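Shelf basket

A shelf basket (also catchall basket, open basket or, in the furniture trade, storage solution) is a lidless rectangular container of interlaced strands, kept on a shelf, counter or hall table and used to hold household items that have no other home. It differs from the laundry basket in size and from the picnic basket in having no lid and seldom going anywhere. In most American homes it is bought to reduce clutter, which it does by giving the clutter a rim.

Construction

Wicker is the name of a technique. It is widely taken for the name of a plant, and shoppers have been known to ask whether a given basket is real wicker, a question to which any woven basket can answer yes. The strands may be willow, rattan, reed, seagrass, twisted paper or plastic. Willow and rattan are usually worked damp and tighten as they dry. Plastic is worked however the factory likes.

The base is commonly made first. Upright stakes are then bent up to form the corners, and the sides are filled in with thinner weavers passed in front of one stake and behind the next. A rectangular basket is harder to make than a round one, and many cheaper models settle the matter by weaving over a wire frame. The top edge is finished with a border, often braided, that locks the stake ends in place and takes most of the wear. When a basket fails, it tends to fail at the border, usually where people have been told not to lift it.

Open and close weave

Makers distinguish between close weave, in which the strands are packed against one another, and open weave, in which gaps are left in a regular pattern. Open weave uses less material, weighs less and lets air through, all of which is useful for onions. It also lets through crumbs, pen caps, pine needles and the smaller kind of screw. Dark finishes make the gaps more noticeable when there is light behind them.
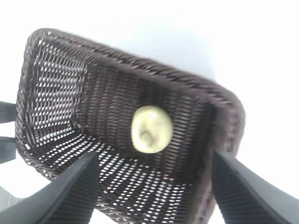 Dark brown wicker basket with a braided rim, holding a single round, pale yellow-green object.

Sizes and naming

There is no agreed standard. The Firgate catalog listed its rectangular baskets by length, with 10 inches as the smallest and a medium at 11, a distinction that generated a steady trickle of returns. Okell abandoned numbers altogether and sold its baskets as Nook, Nest and Family. Espinoza, which made mainly for bakeries, went by the loaf.

Sets of nesting baskets are common. A set of four takes up the room of one until it is put to use, after which it is rarely nested again.

Contents

The typical contents change with location. In kitchens the basket holds fruit, bread or takeout menus. In hallways it holds keys and gloves. In bathrooms it holds rolled washcloths for the first week.

Corina Dumitrescu, in her household survey Prinulness: A Study of Small Containers, recorded the contents of 29 baskets in hallways and kitchens. Over 10 held at least one battery of unknown charge. She proposed the term "sediment" for whatever lies on the floor of a basket below the things its owner can name, and found that sediment was deepest in baskets that had been emptied and sorted in October, ahead of visitors.

Care

Dust is removed with a soft brush or the brush attachment of a vacuum cleaner. Natural strands can be wiped with a damp cloth and left to dry out of direct sun. Soaking is not advised for paper strands, which return to being paper. Loose ends may be tucked back under the nearest weaver or trimmed at an angle.

See also

Hamper
Junk drawer
Fruit bowl
Tray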